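From: Fraser Drummond
To: Orkwood Allotments list
Subject: Re: Shed floor and potting table

On the question of the shed floor, McIver wrote:

> Has anyone priced up the new floor yet? The old chipboard has
> gone soft by the door and I nearly put my foot through it in
> June. I'd also like to know what is happening about the potting
> table, as the one from Dulton is too short for two people. And
> can we please have the water rota sent out again.

I've been to the yard at Vaner and have a price. Softwood boards for the whole floor come to 243 pounds, and screws and preservative are another 30. Delivery is free if we can take it before noon. Concrete slabs would be 493 before we paid anyone to lay them, so I would go for the boards.
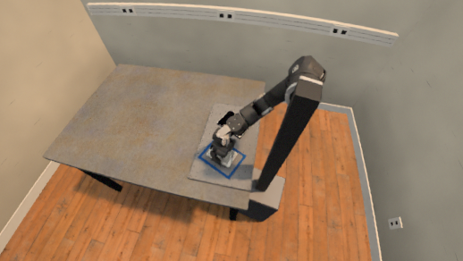 Table on a plank floor, grey top, black legs.

The joists are sound apart from the one nearest the door. I pushed a screwdriver into all of them and only that one gave. I have a length of treated timber at home which will do for it, so there is nothing to pay there. The floor will need to be emptied first. Please take home any tools with your name on them, and label anything you want kept. Old paint tins will go to the tip.

On the table, the Dulton one can go to the far end for seed trays. I'd like a longer one along the back wall, with a top we can hose down. 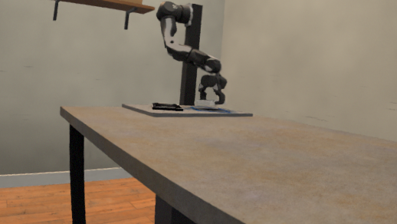

It would need to be fixed to the wall or it will rock when people lean on it. The wall is single skin there, so long bolts and a batten, please, no plugs.

The 50 pounds left over from the plant sale could go towards it if there are no objections. Let me know by email and I will add up the replies. 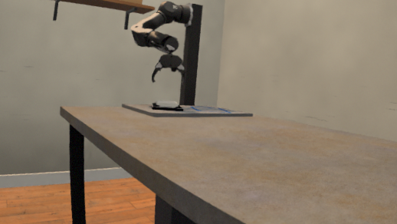

Mottled grey worktable with a flat board near the back.

Water rota: same as last month, except that plots by the lane have moved to evenings. The standpipe key is back on its hook. Whoever has the blue hose, could it be returned, as the spare one leaks at the tap end.
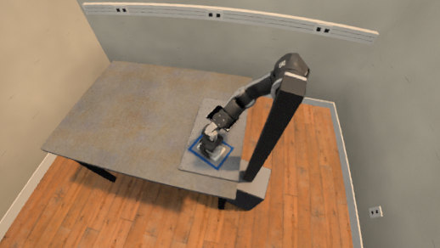 As for colour, the yard does a clear preservative and a tinted one at the same price. I was going to get the clear, but a warm orange-brown like those planks would hide the mud better. If you have a view, say so before I order.

Fraser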